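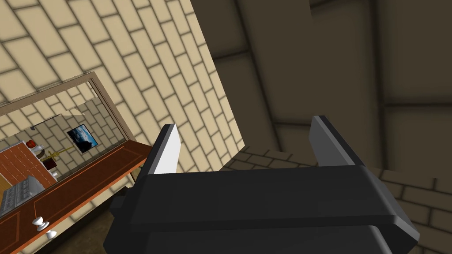 Nabil Khasawneh

Ticket: wrist view tilted in simulated collection, brick room
Project: Puvivora
Opened: April 25, 2021
Status: partly resolved, see last entry

Summary
Recorded examples from the brick room come out with the wrist view steeply tilted. The gripper renders properly and both fingers are visible, but the brick courses run diagonally and the tabletop slants up from the lower left. The external view of the same episodes is level. Policy training on Drisar rejected the batch at the orientation check.

Environment
Simulator build 65, Zervas scene loader, Cloker recorder. Collection by teleoperation, 16 episodes in the batch. Gripper open and empty at the start of each one.

Log

1. Replayed episode 6 with recorded joint positions. Tilt reproduces from the first step, before any command is sent. Operator input ruled out.

2. Swapped the brick room for the plain grey test room, same arm, same start pose. Tilt is still there but much harder to notice without the wall joints to judge by. Earlier batches from the grey room should be treated as suspect until someone checks them.

3. Compared the wrist camera transform in the arm description with the one written to the episode header. Translation matches. Rotation does not. The header has the mount rotation applied twice, once by the loader and once by the recorder.

4. Turned off the recorder's copy of the rotation. Header now matches the arm description. Image unchanged, as expected, because the recorder only writes metadata. So there are two faults and the header was the smaller one.

5. Printed the wrist joint value at reset. It sits 15 degrees off the value in the start pose file. The reset routine adds a random offset to every joint, and the wrist was left in the list when the limits were widened.

6. Removed the wrist joint from the offset list and reset again. Tilt is reduced but has not gone. The remainder is consistent with the shoulder and elbow offsets adding up at the wrist. Whether we want that variation in the training set is a question for whoever owns the collection plan.

Separate note on the mirror
The framed mirror on the cream wall takes up a fair part of the left side of the wrist view and shows more of the room, including a picture and a red-orange gridded panel. The object labeller is assigning IDs to things in the reflection. Logged as its own ticket. Do not merge it with this one.

Actions
Header fix committed to the recorder branch.
Batch of 16 marked do not train. Headers can be repaired in place, images cannot.
Re-record after the offset limits are agreed.
Grey room batches still to be checked. Unassigned.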